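Utlow 2256 Court Records Kiosk
Self-service terminal for courthouse lobbies and correctional intake areas

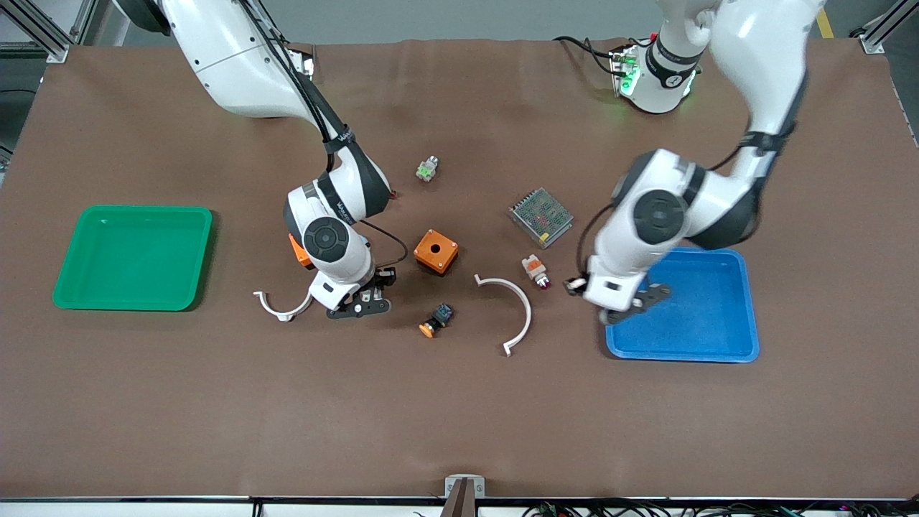
Overview

The Utlow 2256 is a floor-standing public terminal for looking up hearing dates, bail status and case numbers. It connects to the court's existing case management system in read-only mode. No case data is written back from the kiosk, and no search history is kept on the unit after a session ends.

The 2256 replaces the 2212. Both models use the same floor anchor pattern, so a 2212 can be swapped out without drilling. The power inlet has moved from the left side to the rear. Check clearance behind the unit before ordering if the old kiosk stands flush against a wall.

Functions

Hearing lookup by case number, surname or courtroom
Bail conditions summary, with printout
Release and remand status, where the court permits public display
Fine and fee balance (payment requires the Kabbaj card module, sold separately)
Daily docket by judge or courtroom
Directions to courtrooms and holding areas, from a floor plan supplied by the customer

Each function can be turned off by the court administrator. Sealed and juvenile matters are excluded at the connector and never reach the terminal. The exclusion list is read from the case management system every 15 minutes. An order sealing a file may therefore take up to that long to apply at the kiosk, unless the administrator forces a refresh.

Specifications

Height: 132 cm
Weight: 61 kg without base plate
Display: 22 inch touch screen, laminated safety glass
Enclosure: powder-coated steel, two keyed locks
Printer: thermal, 80 mm roll, front loading
Network: wired Ethernet; wireless is not offered on this model
Power: 100 to 240 V AC, grounded outlet
Operating temperature: 5 to 40 °C
Audio: 3.5 mm headphone jack with volume key
Interface languages: English and Spanish as standard, up to four more by request

Connector software

The terminal requires the Plivitcombe connector, version 3.1 or later, installed on a server inside the court network. One connector supports up to 24 terminals. The connector license is included with the first kiosk ordered for each site. Courts that share a case management system across several buildings need one license per building.

Version 3.0 will run with the 2256 but does not pass amended bail conditions correctly. Conditions varied after the first hearing appear in their original form. Sites still on 3.0 must upgrade before the bail summary function is turned on.

Session behavior

An idle session closes after 45 seconds and the screen returns to the language menu. The administrator may set this between 20 and 120 seconds. Printouts carry the date, time and terminal number, along with a notice that the sheet is not a certified record. The wording of the notice can be edited. It cannot be removed.

Ordering

Part 2256-A: kiosk, standard base
Part 2256-B: kiosk, weighted base for floors that cannot be drilled
Part 561: privacy side panels, pair
Part 561-W: privacy side panels, wide, for use with a wheelchair-height shelf
Part K-10: Kabbaj card module

Units ship from the Hornville warehouse on a single pallet. A loading dock or lift gate is required at the delivery address. Correctional facilities that inspect inbound freight should give the gate procedure and contact number on the purchase order. Drivers will not open the crate on site.

Warranty and support

Parts are covered for three years and the printer head for one. Service plans can be added up to 90 days after delivery. Paper rolls, keys and headphone jack covers are consumables and are not covered. Parts for the 2212 remain available while stock lasts, with the exception of its display assembly, which was discontinued in June.

Page last revised December 28, 2018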